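From: Ladan Shirazi
To: Trilldale workshop list
Date: 2024-03-04
Subject: Re: cable snagging on the Werkard arm

Urs Bachmann wrote:
> Did you ever sort the cable? Mine keeps catching on the
> elbow when it swings past the rack. I've got 2000 mm of
> lead and no idea where to put it all. Also, what speed are
> you running near crockery?

Hi Urs and all,

Sort of! I cut my lead down to 188 cm and it's still too long, but at least the plug isn't taking the strain any more. I tried velcro first (hopeless, it crept down the arm every time the wrist turned) and then printed a few clips in whatever colour was already loaded. Speed is 173 mm/s out in the open and a crawl near anything I'd have to sweep up.

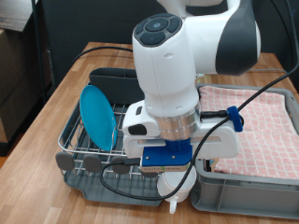 My dishes program is coming along, slowly. I've been teaching it mugs because the handles make you think about which way round the wrist ends up. The blue clip on the gripper cable is the style I mean, Urs, fastened near the plug at the right-hand end, and you can see I've still got a big loop of black cable wandering over in front of the rack. I'd like that routed up the arm before I try the program any faster.

Happy to send the clip file if you want it, and the adapter plate too. Does anybody at Darkanden still have a spare cable sleeve, the split kind? I can pick it up in June when I'm down that way.

Cheers,
Ladan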